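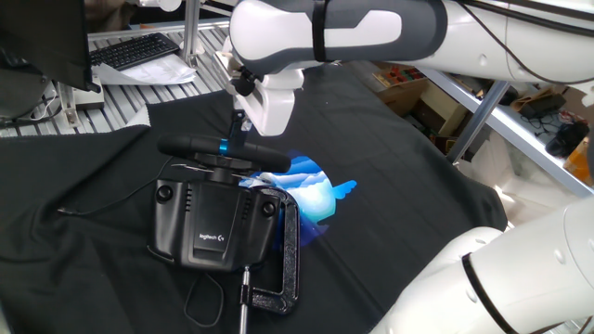 Pavithra Shenoy wrote in after reading the first draft of this guide to say that she had skipped the section on fixing things down, gone straight to the motion file, and spent an entire evening chasing what she thought was a calibration fault. Her wheel was sliding a little farther across the bench with every turn. She asked me to move the clamping part up front and make it longer, so I have done both, and I'm grateful to her for it.

Section 4. Setting up the steering wheel task on the Praston bench

By now you should have both arms bolted down, powered, and answering to the Tritia control program. If either arm still drops out when you jog it, please go back to Section 3 and sort that out first – everything from here on is much more pleasant when the arms do what you tell them. Set aside a whole afternoon if you can, and keep the emergency stop where your hand can find it without looking.

Fixing the wheel to the table

1. Spread the cloth over the table and let it settle. It can have a few wrinkles in it, and mine always does, but pull it smooth in the spot where the wheel is going to sit.

2. Set the wheel down with the front panel facing you. Leave 200 mm of clear space on the side nearest the second arm.

3. Fit a C-clamp to the right side of the base, with the screw underneath. Tighten it by hand until the base stops shifting, then give it another quarter turn. Resist the urge to keep going. I cracked a corner on my first one by being too enthusiastic, and I still feel a bit silly about it.

4. Take hold of the rim and turn it firmly both ways. The base should stay put. If it creeps, loosen the clamp, move it closer to the middle of the side, and try again.

5. Lay the wheel's cable out to the left, with enough slack that turning the rim never tugs on it.

Note: If your table edge is thicker than the jaw of the clamp will take, you will need a deeper clamp. The Bresten parts list at the back of this guide has one that fits most workbenches.

Bringing the first arm over the wheel

6. In Tritia, choose the arm you are going to drive and set the speed limit to 50 mm per second. It feels dreadfully slow, I know. Leave it there for the whole of this section.

7. Park the second arm off to the side and lock its joints in software. You can unlock it again in Section 6, when the two start working together.

8. Jog the first arm until the gripper hangs above the wheel with its fingers pointing down. Stop when the fingertips are 117 mm above the top of the rim, and save that position under the name "hover". A ruler is perfectly good enough for this.

Caution: Keep your hands off the wheel while the arm is live. If you want to straighten the rim or nudge the cable, press the stop first, every single time.

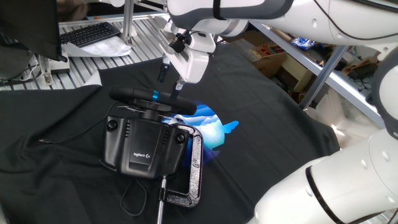
9. Run the arm from "park" to "hover" and back again, watching the cable on the upper part of the arm all the way through. If it pulls tight anywhere, stop and give it more slack before you go on.

10. Lower the arm in small jogs until it makes contact, and save that position as "touch". Raise it again straight up, without any sideways move.

11. Load the motion file called Shetty (I name mine after streets I've lived on, but call yours whatever you like) and run it once at the low speed. It asks for a small turn to the left, a return to center, and a small turn to the right.

12. Save the log. Mine came out at 1,081 lines for one pass, and yours may well be longer or shorter depending on how often you have Tritia write to it.

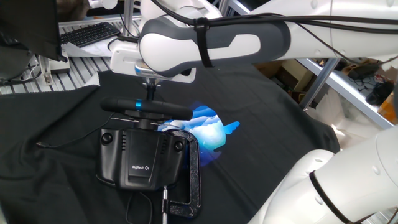

Cable care deserves more of your time than I gave it on my own build, when I let everything hang loose and hoped for the best. A loop that looks harmless at "park" can end up somewhere quite different once the wrist has swung over, and the program has no idea it is there. These days I bundle the cables and hold them against the forearm with a black strap, as you see on the arm reaching over the Logitech unit, and let the bundle run back along the link from there. Check the strap before each session, and leave the bundle enough play that every joint can bend through its full travel.

If the pass went wrong

The arm stops short of the wheel: Load "hover" again and measure the gap. If it has changed, the table or the arm base has moved, and you should check the bolts before saving anything new.

The wheel doesn't come back to center: Run step 4 again by hand, with the power off. Then look at the cable from step 5, which has a way of creeping under the base.

Tritia reports a joint limit: Move the wheel a little closer to the arm, clamp it again, and repeat steps 8 through 10. The old "hover" and "touch" positions are no use once the wheel has moved, so delete them – I have mixed up old and new more than once, usually close to midnight.

When you have three clean passes in a row, make a copy of your saved positions and go on to Section 5.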